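### 3.2 What ends up on a shared table

I'll admit I went into this part of the study expecting paper. Everybody complains about paper! But when I went back through my notes on the small square tables, it was the little everyday stuff that kept turning up – drinks, plants, a calculator that seemed to live wherever someone last did their sums. Stelios Petridis, who coded the notes with me, started calling these things "residents," and the name stuck (we use it through the rest of the paper).

A resident is anything that stays put while the work goes on around it. In Figure 2 I'd count the potted plant and the water bottle with the red cap, both over toward the far side of the table. The calculator is a different kind of thing, a "visitor" in our coding, and it's the one being lifted off the wood. 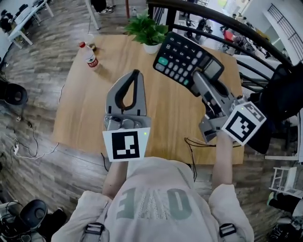
**Figure 2.** A square wooden table with a calculator, a plant in a white pot, a water bottle and a small clear cup.

### 3.3 Sorting residents from visitors

We ended up with around 300 table notes, and 90 of them had to be coded twice. Bottles gave us the most trouble – a full one gets picked up all the time, an old one can sit there until December. I wanted to call every bottle a visitor and Stelios didn't, so we went by how often each one had moved between visits. Plants were easy. We marked them all as residents and moved on to the cups.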